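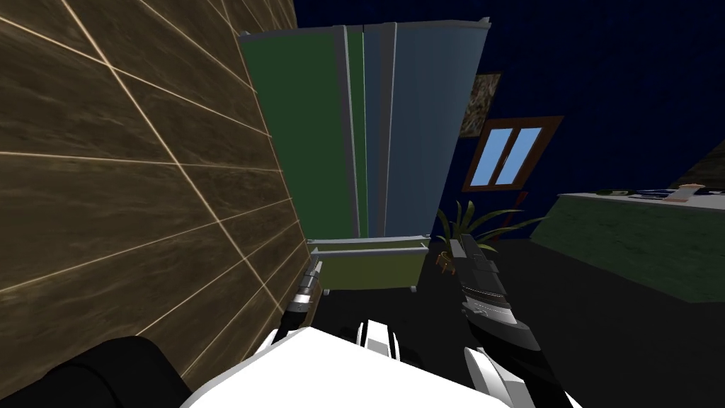

The year Saturn came back

Jingyi Meng keeps her clients' charts in hanging folders, sorted by the position of Saturn. Most astrologers I've met sort by surname. She started doing it her way when she noticed that the people ringing to book a first reading tended to be the same few ages, and that pulling the right folder was quicker if she went by the planet.

The ages were 28, 29 and 30. A second, smaller group turned up in their late fifties.

Anyone who has read a little astrology will know why. Saturn takes about 29 and a half years to go once through the zodiac, so a person not far off 30 will have it return to the sign and degree it held when they were born. Astrologers call this the Saturn return, and it has escaped into general conversation in a way that, say, the progressed Moon never has. People who couldn't name their rising sign will tell you they quit a job or left a marriage during their Saturn return.

Meng reads from the back room of her house in Evangelista, a town with one bakery and a long main street. She has been at it full time since leaving a payroll job at Hornex, where she worked through her own return without knowing what it was called.

"I only looked it up afterwards," she told me. "I'd moved house, stopped talking to my brother and started again, and changed what I was studying. Then I saw the dates and they lined up. That doesn't prove anything. It did get me interested."

What the return is supposed to do

In traditional astrology Saturn was the outermost planet anyone could see, and it was given the jobs that go with being slow and far off: limits, old age, debts, boundaries, walls, hard work, time. Older texts call it the greater malefic. Modern astrologers are gentler and talk about structure and responsibility, though the list underneath hasn't changed much.

The return is read as a kind of audit. Whatever you've built since you were born, or had built for you, gets tested. If a career was chosen to please a parent, this is when it's meant to start chafing. If a relationship is sound it may become more formal, with a wedding or a mortgage or a child.

The sign Saturn occupies gives the flavour. Someone born with Saturn in Capricorn, a sign it rules, may find the whole business feels like work, which they might not mind. Saturn in Aries, where it is said to be in its fall, is a more frustrated placement, all accelerator and handbrake. Saturn in Pisces is often described as having trouble saying where one duty stops and another begins.

The house matters more, according to Meng. Signs are shared by everybody born over a stretch of more than 2 years, while houses depend on the time and place of birth. A client with Saturn in the fourth house is likely to be asked about home and parents. In the tenth it will be work and reputation. In the seventh, partners, including the business kind.

This is why she won't do a return reading without a birth time. She sends people off to find the certificate, or to ask their mother.

How long it goes on

A common mistake is to treat the return as a single day. Saturn spends part of every year retrograde, appearing to move backwards against the stars, and because of this it will often cross the exact birth degree three times over the better part of a year. Some people get a single pass. Astrologers usually allow a margin of a few degrees on either side, and some count the whole time Saturn is in the birth sign.

Yutong Mao thinks the last method is too loose. Mao runs the astrology newsletter Skeluveo, which began as a note to friends and now goes to 900 subscribers every second Sunday. Mao is a careful writer on timing and will only call something a return event if it falls within 4 degrees.

"If you use the whole sign, you can make anything fit," Mao said. "Two and a half years is a long time. Everybody's life has something happen in two and a half years."

The objection is a fair one, and sceptics go further. People in wealthy countries tend to finish study, settle into jobs, marry and have children somewhere near that age, whatever Saturn is doing. A period of reckoning before a thirtieth birthday doesn't need a planet to explain it. When I put this to Mao, the answer was that it might well be right, and that the symbol was still useful as a calendar.

"I don't tell people Saturn made them do it. I tell them it's a good year to look at what they've agreed to."

Readings in practice

I asked Meng whether I could sit in on a reading, and a client named in this story only as D agreed. D was born with Saturn in the sixth house, which covers daily work, health and routine. The first pass had been in January.

Meng did not predict anything. She asked what D's week looked like, hour by hour, and wrote it down in pencil beside the chart. She asked which parts of it D had chosen. There was a long discussion about commuting. Towards the end she marked the dates of the two remaining passes and suggested that D hold off on any big decision until after the middle one, as matters raised at the first are often still unclear until then.

The session ran 70 minutes. D said afterwards that it had been more practical than expected and a bit dull in places, and that the commuting part had been worth hearing out loud.

Meng was pleased with that. Saturn readings ought to be a bit dull, she says. She gets more complaints about Jupiter, from people who were told to expect luck and then had an ordinary year.

The second time around

The return in the late fifties gets less attention, and both astrologers find it the more interesting of the two. By then a person has been through the cycle once as an adult and can compare. The usual subjects are when to stop work, what to do with a house that has grown too large, and the care of very old parents.

Meng suggests that clients coming up to the second return write out what they remember of the first before they see her. She wants to know where they were living, who they saw most and what they were worried about. Often the same house of the chart is being stirred up, so the same subject comes back with different people in it. One woman who had fought to get out of her family's hardware shop at 29 was, at 58, deciding whether to take it over again from a cousin. She took it.

Mao has been collecting accounts of this sort for a booklet to be called Sturura, and is still after more from readers who have a reliable birth time. Those without one can write in too, but their charts will be kept in a separate section.

If you want to find your own return, any free chart calculator will give you Saturn's sign and degree. After that you need an ephemeris, a table of planetary positions, to see when it next reaches the same spot. Write down every date you find, including the retrograde one, and check the time zone, as most tables are set to Greenwich and a late-night pass may fall on the following morning where you live.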